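Notebook Home | Entries | Drawings | Load Tests | Contacts

27/04/2019 - Lornstead footbridge, bearing seat survey and girder sequence

Went through the bearing seat levels for the Lornstead crossing with Sándor Szűcs. Levels on the east abutment agree with the drawings. West abutment seat 3 is 13 mm low against datum. Jindton say it was cast to the February revision, which we never received. Asked for the transmittal.

Options for seat 3:

1. Grout pad under the bearing plate. Thickness is within what the grout sheet allows. Needs the plate re-leveled before the girder comes in.
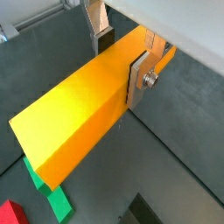

2. Steel shim pack, welded. Faster, but Tóth wants a corrosion detail drawn and checked first.

3. Break out and recast. Only if the cores come back weak.

Going with option 1 unless the core results say otherwise.

Girder sequence

Murnine have confirmed the crane for the two outer girders only. The inner pair has to wait for the second outrigger mat. Radius at the far pick is 16 m. The lift plan still shows the old crane position, so the capacity figure on sheet 2 is wrong and should not be used.

Temporary bracing stays in until all the diaphragms are bolted up. Sándor wants the bracing checked for wind on a single girder standing alone overnight. Agreed. My earlier check assumed the first pair was already tied together - redo with one girder, no deck, full exposed depth. 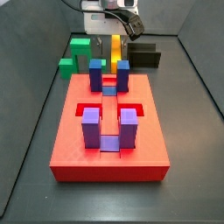
Still open

- Core results, west abutment
- Revised lift plan from Murnine
- Wind check, single girder (me)
- Bolt certificates: two batches have the same heat number but different dates. Query sent to Tóth.
- Survey nail at the west approach is loose. Do not level from it. Use the one on the wingwall until it is reset.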